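Part 3: Setting up your tabletop and placing your first pieces

Okay, you've got the legs on, the top is level, and you've thrown away way more cardboard than you expected (me too!). Now comes the part I like best, getting the surface ready and laying out the pieces from your Stullari still life set. I've done this on my own Pledex table more times than I can remember, so I'll give you the steps from the booklet along with the little things I picked up along the way.

Before you start

You'll want a soft cloth, lukewarm water, a drop of dish soap, and the bag of clear felt dots that came in the lid of the box. There should be 8 dots. If yours are missing, any thin felt dots from the hardware store will do.

Wiping down the top

1. Mix the soap into about 500 ml of water. You really don't need much soap — too much leaves a film, and a matte top shows every streak.

2. Wring the cloth out until it stops dripping, then wipe from the far edge toward yourself in long strokes. I used to go in circles and always ended up with a cloudy patch right where I sit.

3. Go over it again with plain water and dry it with a clean towel.

4. Leave it alone for a few minutes before you put anything down.

CAUTION: No scouring pads, no powder cleaners, and nothing with bleach in it. I tried a melamine sponge on a pen mark once and now I have a shiny spot the size of a quarter. It does not buff out.

Placing the plate

5. Turn the plate over and stick one felt dot near each corner of the base. Press hard and count to ten. Save the other dots for later, they do wear out.

6. Set the plate down flat, then lift it straight up when you want to move it. Don't drag it, even with the dots on.

7. Put it off to one side of the table. Everybody wants to start dead center (I sure did), but then the rest of your pieces end up shoved out to the edges and you've got nowhere to rest your hand while you draw.

Note: The Frei glaze on the plates varies from one to the next. Wavy lines and mottling are normal and you can't wash them out, so please don't try! If you find a chip on the rim, though, stop there and get in touch with Bustureo for a replacement. The part number for the square plate is 954.

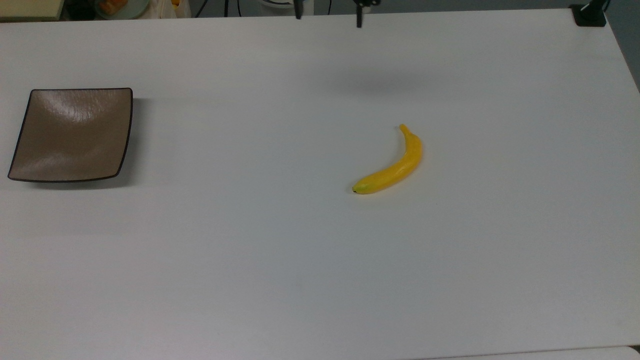 8. Add one piece of fruit and leave some open table between it and the plate. I like to start with the banana, mostly for that long curve, and I turn it a few different ways before I settle on one. Pointing the stem away from your chair gives you a nice shape to follow.

9. Sit down in your usual spot and look at the shadows. If they're too faint to draw, dim the ceiling light a little or bring in a lamp from the side. If there's a hard white glare on the plate, move the lamp and not the plate. A small shift is usually plenty.

10. Happy with it? Put a tiny bit of painter's tape beside each piece so you can find the same layout tomorrow. Pull the tape up within a day or two, especially in September when my studio is still hot and the glue goes gummy.

CAUTION: Keep the small pieces away from toddlers and dogs. Mine got the grapes.

Adding more pieces

Stay with two things on the table for your first couple of drawings. After that, add one at a time and check your shadows again with each one. If you want to try the tall pitcher (part number 340), put it toward the back so it doesn't block your view of the plate.

When you're done for the day, dust everything with a dry cloth and put the fruit back in its tray. The plate can stay out if you like. Storage and stacking are in Part 4.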